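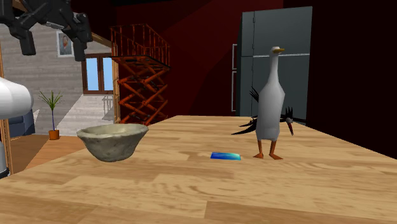

According to Deok-su Kwak, a simulator that never surprises its users has probably stopped being checked, and the Sivness drift fault is the case that gets brought up most often in support of that view. The fault, also known as the "early close," was a timing error in Sivness, a simulated household used to test robot arms on tabletop pick-and-place work. It caused the fingers of a simulated gripper to begin closing before the arm had finished coming down. The error was small, it was hard to see, and it is still one of the most enjoyable pieces of detective work in the short history of the project!

Background

Sivness was built by Clenex as a practice ground for control software. Each trial sets a few objects on a table inside a furnished home and gives the arm a short job, such as lifting one object and putting it down beside another. The objects are deliberately mismatched. A bowl has a rim that can be pinched, a card lying flat offers almost nothing to hold, and a figure standing on two feet can be tipped by a light touch. The rooms behind the table are varied too, so that software relying on camera images has to cope with furniture, walls and equipment that have nothing to do with the job.

The control software in use when the fault appeared was called Urko. It ran in two parts: one planned the path of the arm, and the other decided when the fingers should open and close. The two parts shared a clock, and that clock is where the trouble began.

The fault

The early close was first noticed in November, during a long overnight batch of 200 trials. The batch report listed 181 of them as successful, a score that pleased everybody at first. Kwak, going through the recordings the next morning, saw that many of the lifts looked odd. Objects rose slightly tilted, and a few slid sideways before the fingers had fully met them. Under the scoring rules of the time a trial counted as a success if the object ended up in the right area of the table, however it got there. Some objects had been pushed into place without ever being lifted.

The cause was a mismatch in how time was counted. The physics of the scene advanced in fixed steps, while the finger controller read the time from the picture renderer. In plain rooms the two kept pace. In rooms with a lot of detail the renderer skipped ahead to catch up, and the finger controller skipped with it. The "close" command could then arrive up to 7 steps early, with the hand still on its way down.

What makes the fault so interesting is that the background of a room could change how well the arm did its job, even for software that paid no attention to the background at all. Swap in a busier room and the same grasp on the same object went wrong. This was so unexpected that the first two explanations offered, a bad friction value and a badly measured finger length, were both tested at length and both dropped.

Finding the cause

The breakthrough came from Ruggiero, a logging tool that wrote down every command along with the physics step in which it was carried out. Kwak ran one trial twice — once with the full room and once with everything behind the table switched off — and laid the two logs side by side. The arm commands matched line for line. The finger commands did not. Anyone who has spent a week blaming friction will know how good that moment must have felt.

Repair

The fix itself was short. Urko 2 took the finger timing from the physics steps, and the renderer was no longer allowed to pass a time value to any part of the controller. A second change required the arm to report that it had reached its target height before a close command would be accepted. The scoring rules were rewritten as well, so that a trial asking for a lift now fails if the object never leaves the table.

Older results were marked as unreliable and the overnight batch was run again. Clenex kept the faulty version available, and it is used as a training exercise for new testers, who are given the recordings and asked to work out what is wrong.

Safety significance

No physical machine was involved and nothing was damaged. The fault is treated as a safety matter all the same, for a simple reason: software tuned against the bad timing had started to make up for it by lowering the arm faster. On a real arm the same habit would drive the hand toward the table at a higher speed than intended, with a person's fingers possibly nearby. Urko had not yet been moved to hardware when the error was found, and the planned transfer was put off until the tuning had been redone from the start.

See also

Grasp planning
Physics time step
Simulation-to-hardware transfer
Test scoring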